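July 12, 2024

Morning

Did the vinegar and bicarb volcano with the kids' holiday group at Foley hall. I've done it plenty of times and it is still mostly a mess with a small event in the middle. Used 800 mL of vinegar, which was too much for the tray. The colour was good though. I put the food dye in with the vinegar this time and it mixed evenly, where in January I put it in with the bicarb and got streaks.

A squirt of dish soap first makes the foam slower and thicker. Without it you get a quick hiss and then flat liquid.
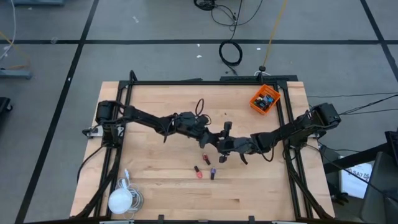 The kids wanted it faster, so we tried warm vinegar for the second run. It did come up quicker, but it also finished quicker, and half of them were looking the other way. Third run was back to cold. One boy asked if you could drink what was left and I said no, and he asked again.

Morenike Isah brought the film canisters. Half an antacid tablet and a bit of water, lid on, turn it over, stand back. Best height was over the hall gutter. One canister never popped and we left it alone for 10 minutes before I picked it up. The lid had a split in it, so the gas was just leaking out the side. Threw it in the bin.

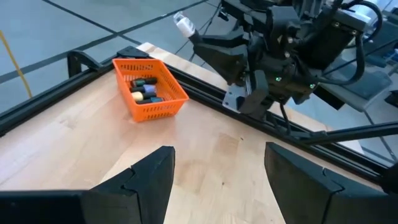 Afternoon

Drove to Skuvport for more bicarb. The Girnia brand comes in the big bag and works the same as the little boxes. Also got goggles, as two pairs had lost their elastic.

At home I tried the elephant toothpaste with yeast and the 3% peroxide from the chemist. It came up the neck of the bottle and slumped down one side. Drellport library wants it for their open day and I don't think it's good enough for a crowd yet. Yeast was probably old. The packet had been open in the cupboard.
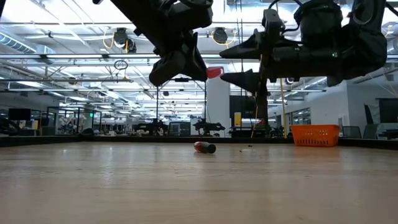 Second go with a fresh sachet, yeast stood in warm water for a few minutes beforehand. Much better, a proper thick rope of it, and the bottle felt warm afterwards. Used the narrow-necked one. Wrote the amounts on the lid of the box so I don't have to guess again.

Sink still smells of vinegar. Need to wash the trays tomorrow and ring the library about a tap near the table.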